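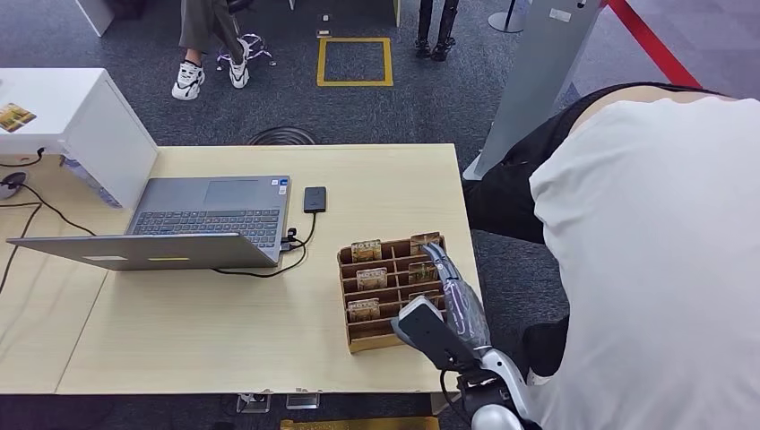 One student wrote after last week's session that she still couldn't see why a council would borrow at all if the money has to be paid back out of the same council tax. It is a fair point and a good place to start this handout, as most of the set reading takes the answer for granted.

Local Public Finance, Handout 6
Capital and revenue spending
Issued 2021-04-23

1. Two budgets, kept apart

A council keeps its day-to-day spending (revenue) separate from its spending on things that last (capital). Wages, fuel, library books and bin collections are usually revenue. A new school roof, a bridge or a plot of land is capital. The line is not always clean. Patching a road is normally revenue, while rebuilding it is normally capital, and there is a good deal of argument over the work in between.

The rule to remember is that a council in England must set a balanced revenue budget. It may not borrow to pay wages. It may borrow to build.

2. Why borrow?

Back to the question. Take the Aresthorpe case from the reading pack. The council wants a swimming pool that should last 40 years. If it pays from one year's council tax, the people living in the town that year pay for all of it, and a family moving in later swims at their expense. If it borrows over the life of the pool, each year's residents pay a share.

That is the argument in favour. The argument against is interest, which can add a great deal to the final cost, and the fact that repayments come out of the revenue budget every year whether or not the pool is busy. A council with heavy repayments has less room to move when its grant is cut.
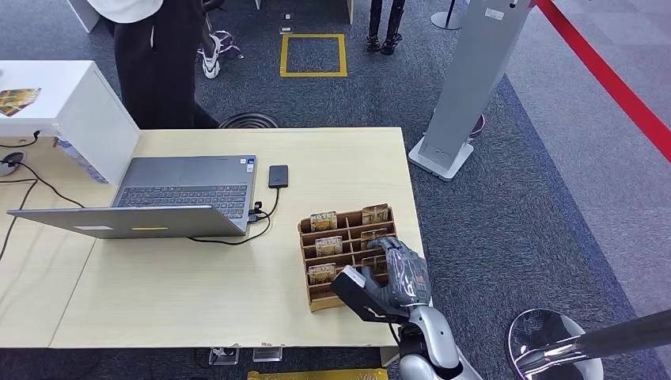
There is also a middle course, which is to pay from reserves. Aresthorpe had put money aside but had already promised most of it to adult social care. Reserves can be spent once only — students often miss this in exam answers and treat them as a yearly income.

3. Setting money aside for repayment

Each year a council must charge an amount to revenue towards paying down its debt. This is called minimum revenue provision, or MRP. The simplest method is to divide the sum borrowed by the expected life of the asset.

Worked case: a council borrows £3,000 for each of 17 bus shelters, with an expected life of 17 years.
Total borrowed: £51,000
Yearly MRP: £51,000 divided by 17 = £3,000
Interest is charged on top and shown on a separate line.

Stretching the expected life makes the yearly charge smaller, so auditors look closely at that figure.

4. Reading for the next session

Wandutell, sections on prudential borrowing. Skip the appendix.
Greco, the chapter on reserves.
Pernex briefing on the Aresthorpe pool, page 168 of the reading pack. The table at the foot of the page leaves out interest, so don't compare its totals with those in Greco.

5. To prepare

Write one side of A4 on whether Aresthorpe should borrow, use reserves or wait. Say which residents pay under each choice and in which years. Essays on this topic are due in May and the short piece can be used as a first draft — keep a copy.

Bring a calculator. We will go through MRP on a falling balance, which uses a fixed percentage of what is left each year and never quite reaches nought.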